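Category: Student Projects / Robotics Lab
Posted 6th April by Maëlle Poirier and Brahim Cherkaoui

The gripper that would not let go: our fault report

Our job this term was to teach a simulated arm to pick up a tapered peg and set it in a rack. We named the controller Skanent, and for most of the spring it was a joy to watch. Then we turned on the random surfaces, and it started crushing things.

We want to write up the failure properly, because we learned more from it than from all the runs that went well. The first bad run was number 195. The fingers closed on the peg, the force reading climbed past our limit, and the stop command never arrived. In the simulator that costs you nothing but a log full of red lines. On the real arm in the Otusside lab it could have meant a cracked finger or a pinched hand, so we froze all hardware work that same afternoon.

Brahim's first guess was the force limit itself. He lowered it and ran the batch again, and we got the same overruns! Next we blamed the physics step, and two evenings went into that with nothing to show for it. 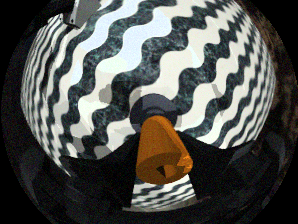 The stop command in Skanent depends on two things agreeing: the force reading and a check on the wrist view that says the object is held. If the view check says "not held yet," the controller keeps squeezing. That was our mistake, and we made it in week one. On plain surfaces the check found the peg's outline easily. With wavy cream and dark bands filling most of the view behind the orange peg, and pale blue and gray patches lying over the light bands, the edge finder had far too many curves to pick from. It kept locking onto a band and reporting that the peg was somewhere else.

Once we suspected this, testing it was quick (and really fun). We replayed 1,152 saved grasps with the view check logged separately. It disagreed with the force reading in 120 of them, and every overrun we had on record was in that group.

The fix has two parts. The force limit now stops the fingers by itself, whatever the view check says – it should have been that way from the start. We also retrained the check on the Wollport surface set, stripes included. The new version still gets 11 of the replayed grasps wrong, but a wrong answer now ends in a dropped peg, and we can live with that.

Still to do: repeat the stop test on the real arm at low speed, with the Hegazy safety switch in hand, and move the force limit out of the settings file so it can't be edited by accident. Maëlle is writing the test sheet now.

Shares: 11 | Comments: 0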